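**Ticket 98: bedside lamp task stalls, open day demo**
Opened October 19, 2018
Status: still open, workaround in place

Hi Yannick, me again, sorry! The bedroom corner is playing up and we've got the Atgate visitors due in tomorrow, so I'm writing down everything I've tried while it's fresh.

The arm is meant to change the bulb in the little teal lamp, after a person has shown the visitors how it's done. It gets as far as the socket, turns twice, then stops with error 18 (grip torque out of range, if I'm reading the Mavden manual right). I restarted the controller, same thing. I slowed the wrist down, and it got a bit further before giving up.

So I went back to the start and did the bulb by hand, one hand steadying the shade and the other on the bulb, nice and slow, so there'd be a fresh example to load.

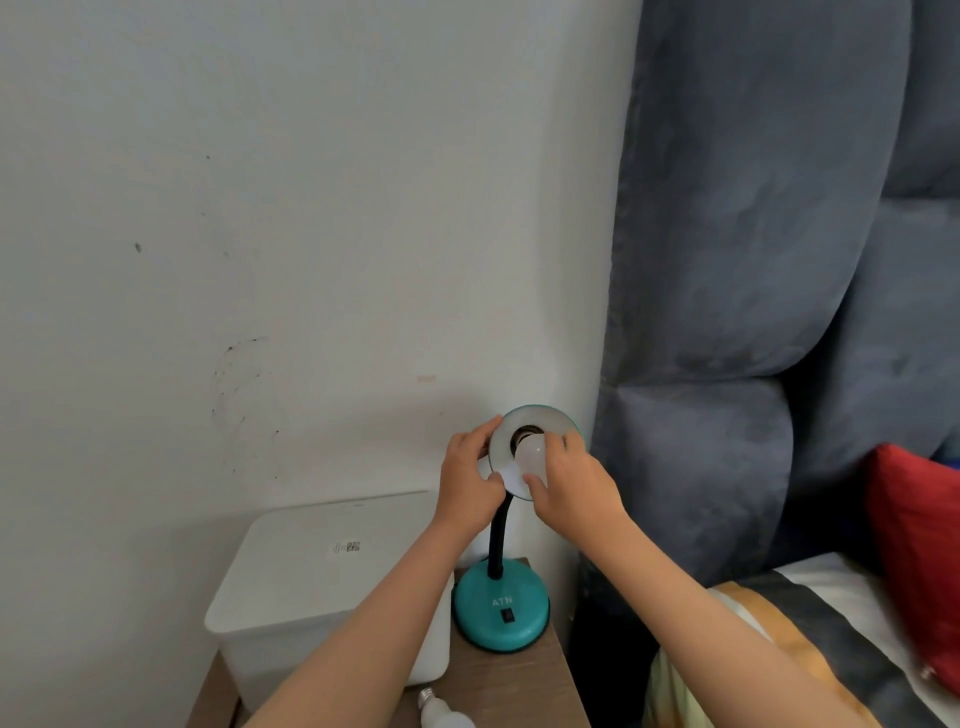
With the new example in, it managed 4 goes out of 18, which is better than the none we had this morning but hardly something to put in front of a crowd. My hunch is the gooseneck. I hold the rim without thinking about it, whereas the arm just pushes and the whole head drifts off (you can hear the motor grumble when it does).

Workaround for tomorrow: I'll hold the shade and let the arm do the turning. Adams says Kunovia did much the same at their February open day and people loved joining in.

Could you look at the torque limit on joint 2 before we open? Logs are in the usual folder.

Trefor James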